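Went to the open day of the robot lab at Lemcombe this May. I was there from morning until they closed the doors, so I will write a small thread. 1/9

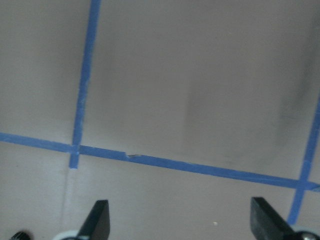

I registered late and got one of the last places. More than 500 people had asked to come, and they let us in by groups of 16. My group was mostly teachers and two men from a packaging company who took notes on everything. 2/9

Our guide was Zarmeena Durrani. She explained that the blue tape on the table makes a grid, and that people put the objects in a different part of it before each try. The robot does not know the grid. It is for the people, so they can write down where each thing was. 3/9

I asked why not draw the lines with a marker. She said they move the grid when they change the task, and tape is easy to take off. Simple answer, but I liked it. In my work we also use tape for such things, only ours is yellow and on the floor. 4/9

The gripper has two fingers which come together like a pinch. One of the packaging men asked about suction. Zarmeena said that they have tried it for flat boxes, but for this table they prefer fingers. He wrote this down too. 5/9

The task was called Pastell. The arm must pick up soft colored blocks and sort them. We watched 4 tries with our group. Three went well. In the other one it closed the fingers next to the block and lifted nothing, very slowly and with great care. A child behind me said "again!" and they did it again. 6/9

They had done 72 tries the day before to prepare, and she told us the number of failures without being asked. I respect this. At the trade fairs I visit, you see only the good run - and always the same one. 7/9

After the break there was a talk by Zarmeena Sethi (yes, two Zarmeenas in one lab, the name badges were needed). She works on Gekoletti, their software for planning the arm movement. It was harder to follow for me, my English is fine but my mathematics is old. The part about stopping safely when a hand comes near was very clear, and I would like to have her slides. 8/9

If you want to go next time: register early, take the bus to the Butt building and not to the main gate, and bring your own lunch. The coffee is free but the line is long. If somebody from my group reads this, please write to me, I forgot to ask for the name of the book on the front desk. 9/9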